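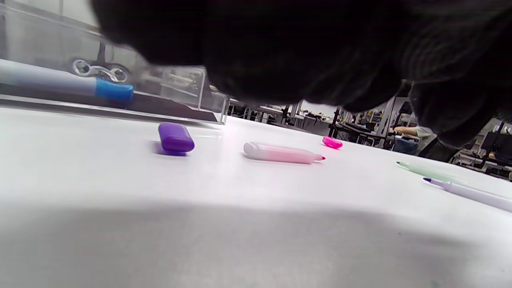 Clear acrylic holder with chrome clasp, shown on a white table with highlighters and a marker.

Yagi Desk Holder, Clear Acrylic
Supplier: Gultau
Category: Stationery and Desk Organization

The Yagi holder is intended for shared work tables, reading rooms and reception counters. Its transparent panels allow staff to check the supply of markers and highlighters at a glance and to see which colours need to be replenished. The dark base may be left in place when the holder is cleaned.

Capacity: 7 markers or highlighters
Weight: 700 g
Sold in: cartons of 4
Writing implements: not included

Care
Wipe the panels with a soft cloth and lukewarm water. Solvents and abrasive pads will cloud acrylic and are not covered by the warranty. Highlighter ink should be removed promptly. Caps should be replaced before implements are returned to the holder.

Warranty
The holder is warranted for two years against defects in the panels and clasp. Replacement clasps may be ordered separately.

Orders
Institutional orders are to be directed to Elspeth Farquharson, Customer Accounts. Colour matching enquiries for highlighter refills are handled by Malte Teuber.

Page revised October 30, 2018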